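Vovmont Forum > Space and Aero > Rovers and Landers

How do small moon rovers get through the lunar night?

Dineo Motaung

Been reading up on the Biviline rover and can't find a straight answer. It's solar, no heater listed in the spec, and the landing site gets two weeks of dark. So does it just die at sunset? Or is there a trick to it. Writing something for our club newsletter, need it by May. Only 17 pages of spec online and most of that is the radio.

Tipene Sheehan

Mostly yes, they die. Small landers and rovers are often planned for one lunar day, so about two weeks of work and then goodbye. Night gets well below minus 100, batteries freeze, solder joints crack. Anything that wakes up afterwards is a bonus.

Ways round it:
Radioisotope heater – tiny lump of plutonium, keeps the box warm. Paperwork is horrible, small firms rarely bother.
Bigger battery plus good insulation – heavy, and you pay for every gram.
Land near a pole, pick a high ridge, shorter nights. Still cold in the shadows tho.
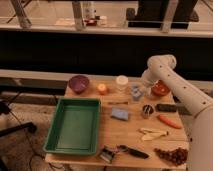

Robot arm at a wooden table, red-orange bowl near the end of it.

Check wether the spec says "survive" or "operate" at night. Very different things. Survive means switched off and hoping. I missed that the first time I read the Cele lander one and had to redo 5 pages of notes.

Pendo Ogola

Could they not just drive to keep up with the sun? Moon turns slowly, walking pace at the equator is over 10 mph I think, less near the poles. Maybe not then.

Gerrit Mthembu

@Pendo right idea, wrong place. Near the poles it's slow enough that people have looked at it seriously. At the equator no chance, small rovers do a few centimetres a second.

Dineo – Tipene has it. Spec page 5, thermal table, bottom row. Says "survive, goal only". So one lunar day and fingers crossed.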